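Notes for whoever looks after the hand-held grippers at the Pasham folding station. They cover setting up, daily care and the repairs we have had to do more than once. If you want the dataset itself, that has its own card in the Senside folder, and it is much better written than this one.

## What is in the kit

- two hand-held grippers, each with a pair of yellow fingers
- spare fingers, in a margarine tub
- one small cross-head screwdriver, tied to the case with string after the first three left us
- lens cloths
- charger and two cables, one of which works only if you lean it against something

Unit numbers are on the sticker under the sensors. Write the number in the log, every time, even if you are sure you will remember.

## Setting up

1. Put the mats down before the clothes come out. Folding on the bare floor gives you dust in the finger mounts by lunchtime.
2. Keep the folded piles by the wall and the working garment on the mat. Piles that creep forwards end up in the recording, then in the arguments.
3. Switch both grippers on and wait for the light. If it hasn't come on after a minute, go to "No light" below.
4. Wipe both round windows on the front plate with a dry cloth. Sleeves don't count as cloths.
5. Open and close the fingers 100 times per unit before the first session of the week. It is as dull as it sounds, but a sticky slide shows itself somewhere in there.
6. Hold the units apart, then bring them together over a flat garment until each can see the other. Do this slowly. They are made of plastic and we have only so much glue.

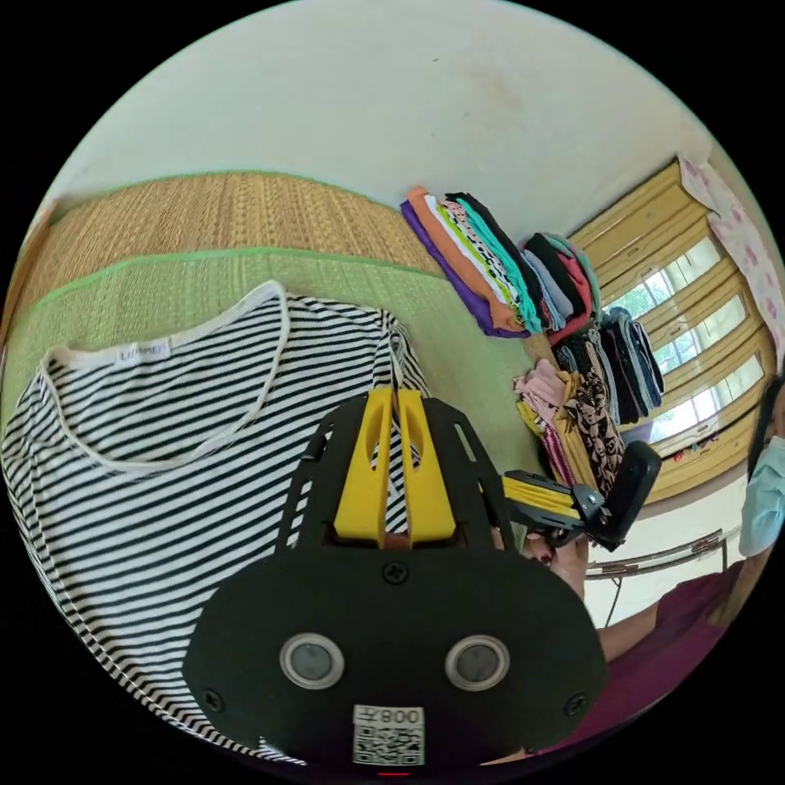 *Unit 008 at the mat with the striped t-shirt, second gripper to the right.*

Stripes are good for the last step. Any smear on a lens shows up as a soft patch across the bands, whereas on a plain navy jumper you can record all morning through a thumbprint and never know. We did this for most of September. The lost takes came to 349, and they are kept in a folder called `thumb`.

## Daily care

Wipe the fingers with a barely damp cloth and let them dry before they go back in the case. Pull lint out of the slots in the frame with tweezers. Don't blow on it, as the lint only goes further in and takes your breath with it.

Check the plate screws on Mondays. Tight means finger-tight plus a nudge. The Nasr manual gives a proper torque figure, and we would follow it if we owned anything that could measure it.

## Faults we have met

**Fingers don't close fully.** Usually a thread from a hem, wound round the slide. Take the finger off, remove the thread, put it back the same way round. The oval hole goes towards the tip.

**Fingers close but drop thin fabric.** Worn tips. Swap both together. One new and one old will pinch crooked – and then the collar ends up crooked too, and somebody blames the folding.

**No light.** Try the other cable. Try the other cable again. Then hold the switch down for a slow count of ten.

**Left and right recordings drift apart.** Restart both units within a few seconds of each other. The cause is unknown. Clesinetti, who made the mounts, say it isn't the mounts.

**Rattle.** A loose plate screw, or one that has already gone. Look in the clothes.

## Log so far

| Item | Count |
|---|---|
| Sessions logged | 1,319 |
| Fingers replaced | 77 |
| Screws found in clothes | not kept, sadly |

## Still to do

- Order a second screwdriver and more string.
- Label the bad cable. The last label fell off, so for now it is the one with glue on it.
- Rewrite the switching-off section, which is missing. Until then: hold the switch down until the light goes out, close the fingers, shut the case.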